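Casual toy sorters wanted, June intake
Grillent Toy Library, Fletadby
Posted 26 May 2023

We lend toys to families. The toys come back. In between, something happens to them, and that is where you come in.

Grillent is looking for casual sorters for the back room at our Fletadby branch. The shelves hold 600 play kits, most of which left the building with a neat contents card and came home as a single heap with a muslin in it. Your job is to turn the heap back into a kit, check it against the card, and put it on the right shelf before the next family turns up wanting it.

The kits are mostly for babies and toddlers: things to squeeze, things to pull, things to post through a hole. You will handle a great many spiky balls. You will form views on them. You will also learn to fold a muslin cloth so that it stays folded, a skill which has so far eluded several grown adults on the payroll. 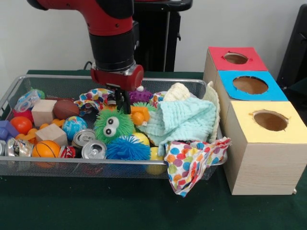
Sensory basket and the three posting boxes with their coloured tops. Sorters work through kits like these.

What the work involves

Emptying baskets and separating cloth from everything else. Cloth goes to the laundry tub whether or not it looks as if it needs it.
Wiping down rubber and plastic toys and leaving them on the rack.
Checking googly eyes. A loose one means the toy comes out of circulation and goes in the Nair box for mending. Please don't fix it at your desk with whatever glue is in your bag.
Replacing the paper tops on posting boxes when small fists have made the holes larger than we intended.
Ticking off the card, initialling it, and entering the kit in Skimeck, our catalogue program, which is slow and has no idea what colour anything is.

Who would suit

Someone patient who can tell a napkin from a play cloth and doesn't mind being asked to do it again tomorrow. No qualifications needed. You'll be on your feet for a good part of the shift and lifting full baskets, none of them terribly heavy. You must hold a current Working with Children Check, as the back room door is never as shut as we'd like.

Hours and how to apply

Shifts are 13 hours a week, split over mornings, starting in June. Casual award rates apply. There is tea, and a biscuit tin of varying quality.

Send a short letter to Hamdia Assefa, branch coordinator, care of the front desk. One page is plenty. Tell us when you can work and what the messiest thing you've ever tidied was. Applicants we'd like to meet will be asked in for a paid trial sort.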